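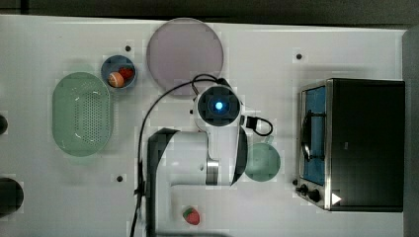
Overhead view of the kitchen table cell, arm centre, toaster oven on the right.

Tistetti software meeting, March
Minutes

Present: Kinga Lakatos (chair), Anel Potgieter (minutes), perception and planning groups, Chaudhry by phone
Apologies: Kotov
Start 10.05

1. Minutes of the last meeting
Agreed with one change. Under item 4, "grasp planner" should read "grasp filter".

2. Perception
Anel reported on the new segmentation model. It was run against 2172 labelled overhead images, of which 1259 have at least one object partly hidden by the arm. Results on clear objects are good. Results on the hidden ones are still poor, and the large round plate is the worst case. When the gripper housing covers part of its rim the model tends to return two plates, or one plate of the wrong size.
Kinga asked if the arm could be masked out using the joint positions instead of being learned from images. Anel said this was tried last year with the old arm model and the mask was always slightly behind the arm. The time stamps have been fixed since then, so it is worth trying again. The cable is not in the arm model and will have to be handled separately.
Small items inside the blue bowl were discussed. The egg and the strawberry are found reliably but the bowl is sometimes dropped from the list once they are. Agreed that a container must stay in the object list even when it has something in it.
The holes in the tabletop are still being picked up as small dark objects. Anel to add them to the fixed background map.

Action: Anel to redo the arm mask with corrected time stamps.
Action: Anel to update the background map.

3. Planning
The planner now keeps the toaster oven as a fixed obstacle with its door shut. Moves that need the door open are switched off until the door state can be read with some confidence. Chaudhry asked for a separate flag for this so that the oven tasks can be tested in simulation in the meantime. Agreed.
Reaching for the mint-green cup gives long, roundabout paths when the handle points away from the base. Chaudhry believes the cost on wrist rotation is too high. Kinga would prefer to see logs before any weights are changed.
The planning time limit stays at 50 milliseconds per candidate path. There was a request to double it, not agreed.

Action: Chaudhry to add the door flag.
Action: Chaudhry to send cup logs to Kinga.

4. Control
Nothing from Kotov in writing. Kinga said the stop on lost camera signal now works in software but has not been reviewed. No change to speed limits until it has.

Action: Kotov to arrange the review.

5. Tooling
The Brilirar log viewer fails on runs with more than 3 camera restarts. A fix is ready but the person who wrote it is on leave. Anel will merge it if the tests pass.
Run names are to be in lower case with no spaces. Old runs will not be renamed.

6. Any other business
Kinga asked that calibration files be kept with the run and not in personal folders.

Next meeting to be set once the review is booked.
Closed 11.20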